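About the Gredar Robotics Club

Gredar is the after-school robotics club of Barnness Technical School. Membership is open to students in all grades, and no prior experience is required. The club has 19 members this year and meets in July as well, when the lab is free for longer build sessions.

Work is organized around one project at a time. The current one, Hodow, deals with two-gripper handling of small packaged goods. Students collect demonstrations with hand-held grippers, check the recordings, and train a model on the ones that pass. The target for this season is 600 demonstrations, of which 405 have been accepted so far.

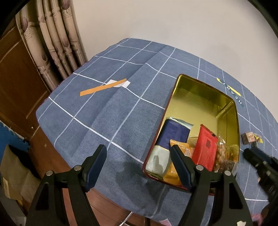
Packaged food was chosen for the task set. Wrappers bend, clear bags are hard for a camera to separate from the background, and boxes need a different grip width. Each demonstration is limited to 20 seconds. Recordings in which a finger leaves the camera view are rejected and repeated.

The software used for sorting and labeling is called Quan. It was written by club members and is maintained by the second-year group – new members learn it before they handle hardware.

Club rules on battery charging and tool storage are posted in the lab. Finger pads are checked for wear at the start of each session.

The next open session is Sat 16 December. Students who wish to join should bring a signed permission form. Laptops are provided.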